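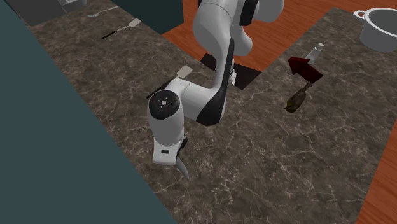 How to look after a marble worktop without losing your weekends to it

Marble frightens people more than it should. I put off having it for years, and when we finally did the kitchen I spent the first month chasing everybody round with a cloth. You do relax in the end, I promise, and most of the care comes down to a few small habits and one longer job in October, when I do mine.

Everyday wiping

Use warm water, a soft cloth and a tiny drop of washing-up liquid, then go over it again with plain water and dry it with a tea towel. Soap left behind goes dull and you end up thinking the stone has worn. Keep vinegar, lemon and any bathroom spray well away. Wine, too, if you can manage it! Acid eats into the polish and leaves a pale, flat mark (an etch), and no amount of scrubbing will shift it.

Getting a stain out

Oil and coffee sink in, so they have to be drawn back out with a poultice.

Mix bicarbonate of soda and water to a paste as thick as peanut butter. Spread it over the stain and a little way past it, cover with cling film and tape down the edges. Leave it overnight, take the film off and let the paste dry completely before lifting it with a plastic scraper. Rinse, dry, and have a look in daylight. My worst oil mark needed three goes, so don't lose heart after one.

Sealing

Drip a little water on the stone and go and make a cup of tea. If there's a darker patch under the drops when you come back, it's ready for sealing. Clean the top the night before so that it's properly dry, wipe the sealer on thinly, wait as long as the tin tells you and then buff off every last bit. I use the Flosska one, and a tin lasts me ages.

Dark marble with a lot of pale veining is kind to crumbs and very unkind to sealer smears, so crouch down and look across it towards the window before you put the kettle back.
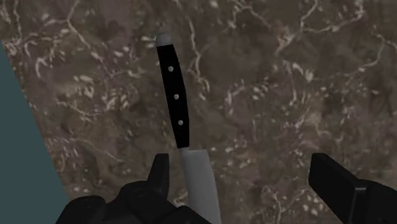 Colette Guillot wrote to say that she buffs hers with an old cotton pillowcase, changing to a dry side every few minutes, and that she hasn't had a smear since she gave up kitchen roll. I've tried it and she's quite right, it's much nicer to work with.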